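Visit to the Ternon House Archive, Hendbridge

The Rustad Historical Society paid its spring visit to Ternon House in April. The house holds the private papers of Elsa Bråten, labor organizer, newspaper editor and later member of the regional assembly. Thirty members had applied, and 30 were admitted, in two groups.

The party was received by Randi Nygård, head of collections, who gave an outline of Bråten's career. Born in Rustad to a family of mill workers, Bråten joined the Comeck dock union as a clerk and was elected its secretary two years later. She was jailed for her part in the harbor strike and wrote her first pamphlet in her cell. The original draft, in pencil on the backs of freight bills, was laid out for members to read.

The archive holds 400 letters, most of them unpublished. Members were shown her exchange with Braulio Tovar, who led the printers' union and opposed her on the question of joining the coalition government. Their letters remain courteous throughout, although the two did not speak in public after the vote.

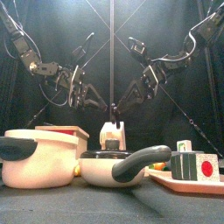
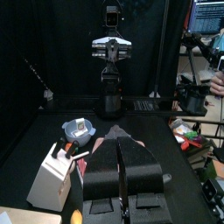
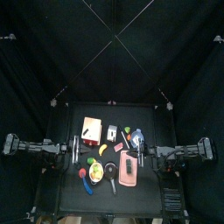

After lunch, Märta Blomqvist spoke on Bråten's years in the assembly. Her talk dealt mainly with the housing law, which passed by a margin of 2 votes after a night sitting. Ms. Blomqvist drew on the minutes of the party group, opened to readers last year, and questioned the common view that Bråten wrote the final text alone. Several clauses match an earlier draft by Britt-Marie Eklund, then a junior member for Hendbridge.

A discussion followed. It was asked whether Bråten had kept a diary during the coalition period. Ms. Nygård replied that pocket diaries survive for most of those years, but that they record appointments and train times only. The volume for the year of her resignation is missing.

Members who wish to consult the letters should write to the reading room in advance and state the years required. Copies may be ordered for private study. The Society thanks the staff of Ternon House for their welcome. The text of Ms. Blomqvist's talk will be printed in the next issue of the Society's journal, with a list of the letters shown.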